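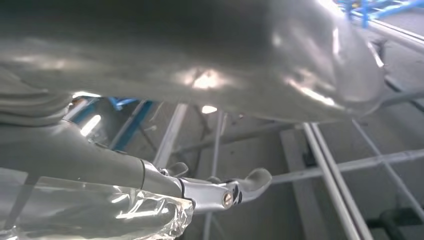 Finger and pad from the wrist camera, plastic still on the arm.

December, 6:40 a.m. Cell 2 down for the finger service. Aksel Hjaltadóttir signed the lockout sheet and went back to the Preltus line, so I had the enclosure to myself until the shift meeting.

Started with the pivot screw, the one with the brassy center. Paint mark from the last service was gone. I can't find a note of who wiped it. Backed the screw out, cleaned the threads, put in a drop of medium threadlocker and ran it back down until the joint moved without side play. New paint mark, yellow this time. The small black parts at the hinge I left alone. The Flovov manual wants them replaced as a set and we have half a set.

Pad next. It is the gray hooked type, second version. The drawing gives 2,000 hours of run time before replacement and the counter reads 300 hours short of that. Wiped it with alcohol and a lint-free cloth and pressed along the bonded edge with a thumbnail. No lift. I ordered a spare anyway from Vadelmont. Last time they quoted two weeks and took five.

Plastic wrap on the arm: retaped the lower end. The slack keeps working forward toward the finger when joint five rolls past its halfway point. Hafþór Lykkegaard wants a proper fitted sleeve. I agree with him on that, less so on the brand. The Morsy sleeve has a seam on the inside of the elbow and it wore through on Cell 4 inside a month. I would sooner keep wrapping by hand and change it every 500 hours.

Checked the cable tie-downs along the blue framing on the left side. Two were brittle. Replaced those and then the ones on either side of them.

Power back on at 8:15. Homed all axes, no faults. Gripper zero was off by a small amount after the screw work, so I ran the teach routine again and saved it under a new name, keeping the old file. Then open and close at 20 percent speed, 300 cycles with no part. Motor current flat for the whole run. There is a faint tick on opening that I do not remember from before the service. It does not show up in the trace. Wrote it in the cell book for second shift.

Did not get to the wrist camera focus. The tip of the pad is fine, but anything close to the lens goes soft and the highlights on bare metal throw off the edge finder. Exposure is probably the first thing to try. Needs a free hour and the overhead lights at the setting we run at night.

Handed back to production at 9:50. Key to Aksel.

To do: pad spare, hinge set, ask Hafþór for the sleeve drawing, listen for the tick with the guard fan off.

Filed under: Shop Diary, Grippers, Maintenance

Recent entries
Cell 4 elbow sleeve, worn through
Grease intervals, second attempt
Preltus feeder jams again
Backing up teach files before the holidays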